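Plush Care FAQ: Cleaning Your Round Little Friends

We get so many questions about keeping plush toys fresh, and we love every one of them!

Can I clean a plush without putting it in the washer?

Yes, and for small marks it's the way we'd go. Clear a table, set the toy down and dab with a damp cloth or a wipe. Keep a dry tissue handy for blotting afterward. Dab, don't scrub, and work in toward the middle of the spot so it doesn't spread.

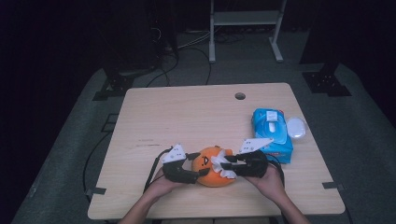
Will wipes hurt the fabric?

Most plain, unscented ones are fine. Try one on the underside first, wait 19 minutes, and check for any color on the wipe. Our Nidus orange has been through nearly 100 rounds of this and it's still wonderfully bright!

How do I clean near the face?

Go slowly, and fold your tissue to a small corner. Hold the toy steady from both sides so it can't roll (round ones love to roll), then follow the edges of the eyes. Seams collect dust too, so give those a light pass. 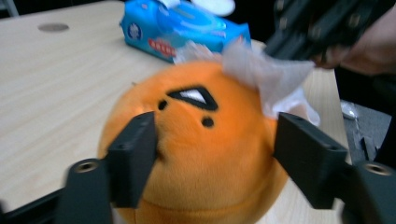
The fur looks flat after cleaning. Help!

Let it air dry completely, then fluff it with a soft toothbrush. Short pile perks right up, it's so satisfying.

Can I use a hair dryer?

Cool setting only, please, and keep it moving.

Related questions
Storing plush over the winter
Fixing a popped seam
Cistthorpe shelf sizes
Washing the Firolau blanket

Contact us | © Rønning Plush | Back to top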